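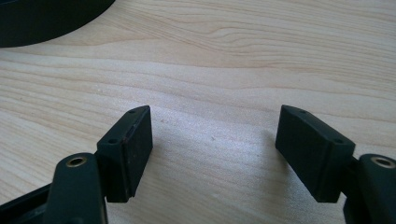 What should be checked first when a gripper fails to close fully after a pad change?
The pad screws and the zero position, in that order.

Trultura Support Forum — Gripper Faults

lehner_lab
On 21/02/2020 our unit stopped short of full closure after 300 cycles. The pads had been replaced that morning. Operation has been suspended pending advice.

pivley_service
Please tighten both pads evenly and run the zero routine again. The pads are rated for 1,000 cycles, so wear is unlikely.

vastska_safety
We do not agree. Our log shows 16 such faults, and re-zeroing cleared only the alarm. Power should be isolated before any hand goes near the fingers.

pivley_service
Isolation is accepted. The order of checks stands.

lehner_lab
One screw was loose. The unit has since completed 109 cycles without a fault — we will report again in May.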